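Sorting Shared Tools at the Flardale Workshop
Project report, second-year Workshop Practice, Plesance College
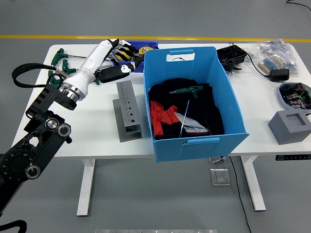 Our project looked at how hand tools are put away at the end of a session in the Flardale workshop, and whether a simple change to the bins would make them easier to find. Students share the tables and most of the small tools. Under the old arrangement each table had one large bin for cloths and one small bin for everything else, and tools went wherever there was space. The T-handle hex keys were the worst case. Three of the green ones lie loose on the left of the white table, and a fourth is on top of the black fabric in the light-blue bin, where it could easily be bundled up with the cloths. The tape measure is in the small blue bin at the back, as the old rules asked.

Method

We kept a log from January until the end of term. Each time a student went to fetch a tool, they wrote down what it was and where they found it. We ended up with 730 usable entries. Entries with no location were thrown out before we did any sorting.

For the first half of the log nothing was changed. For the second half we labelled the large bin "cloths only" and put a Londoño rack on the wall for the hex keys, with a slot for each size. The small bins stayed as they were, for tape measures and other small items.

Results

Of the 730 entries, 271 were for hex keys, more than for any other tool. Before the rack went up, they were mostly found on the tabletops or in among the cloths. Afterwards most were found in the rack. On 13 occasions a key was still logged as being in a cloth bin, and 2 keys were never found.

Tape measures hardly changed. They were nearly always in the small bins in both halves.

Problems

The log relied on people filling it in, and entries drop off towards the end of the afternoon. The Skostia labels we used on the large bins also peeled at the corners and had to be replaced with tape.

Recommendations

Keep the rack and add a second one near the door. Cloths should be shaken out before they are sent for washing.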